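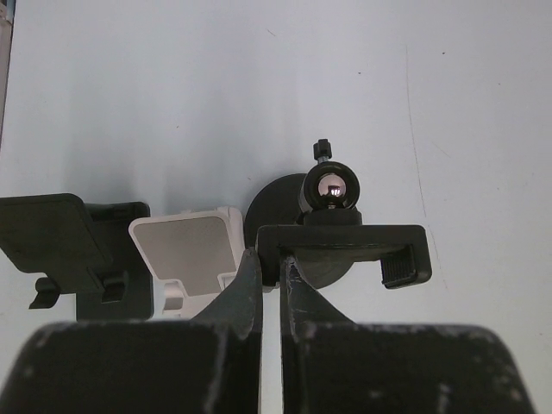 The Tarnska cell was built in a shared workshop as a two-arm station for picking and placing small household items. This report covers the gripper trials, which used phone holders as the test parts. Holders were chosen for their uneven shapes: a folding stand gives the fingers a plate and two hooks, and a clamp mount has a round base, a ball joint and a long bar. On the clamp mount the approach is made with one tapered fingertip on each side of a jaw. When two stands and a mount are set in a row, there is little clearance between neighbors, and the approach angle has to be set for each part. The ribbed pad inside the clamp's right jaw is excluded as a grip point.

Planning began in November. The first controller, Kastemow, ran both arms from one loop and was dropped when the second arm lagged behind the first. Its replacement, Bepari, runs a separate loop for each arm at 100 updates per second and shares only the stop signal. Grip force is not measured directly. Motor current is read instead and compared with a limit found by hand for each part.

Dry runs were done with the arms at half speed. Of 46 recorded attempts on the clamp mount, most of the failures came from the ball joint turning under load – the bar rotated and the jaw slid out from between the tips. Tightening the knob before each attempt reduced this but did not remove it. The folding stands failed less often, mainly at the hinge. 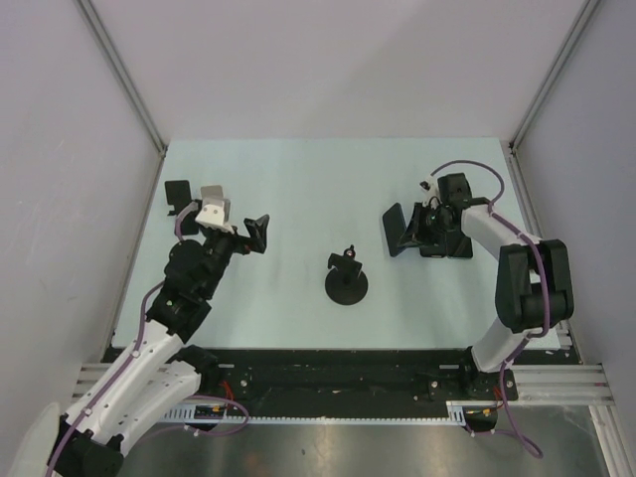 Why does each arm have its own control loop? A delay on one arm then has no effect on the timing of the other, and either arm can be restarted alone.

The log holds roughly 4000 lines per session and is trimmed before it is saved. Calibration is repeated whenever a fingertip is changed. The next version, Wetside, will add a force sensor at each wrist and a lower limit on closing speed. Open items are the current limit for glossy parts and the cable slack at full reach.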